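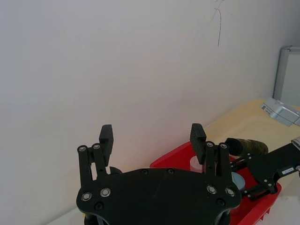 Slide 2. Gripper check before the shift

Two arms, one bench. I look after it with Marlene Lapointe on Thursdays.
Start with the fingers open. Wipe both pads, then go over the pivots at the top of each linkage and the larger ones at the base. Feel for play by hand. The screws in the body plate get a driver, no power tools.
We log cycles per side – 1096 on the left last week, 991 on the right. Pads get changed at 6 weeks whatever they look like.

Slide 3. Trays

Yellow tray on the left, red next to it, rims close together. If a tray has shifted, the arm closes on the side wall of the part. Run each arm alone at 60 percent speed first, then both.

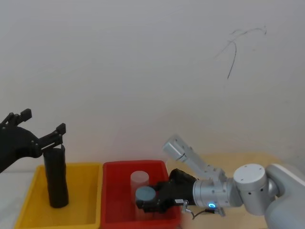

Slide 4. Spares

Pads from Grusis, bearings from Skikov. Ask for questions.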